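Keeping the hand gripper happy

I wipe the ribbed finger pads on ours every Friday with a barely damp cloth, before the dust gets into the grooves (it loves those grooves!). Then the plate screws, just snug. 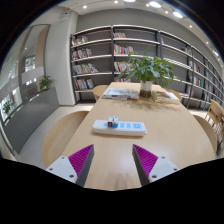 Guilan Shi taught me to practice on small stuff, and a puzzle cube is perfect – grab it, set it down, grab it again, 39 times if you've got the patience.

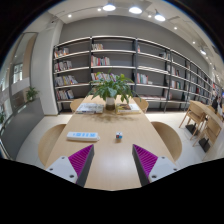 If one pad starts slipping I swap both, and the old pair goes in a jar marked April.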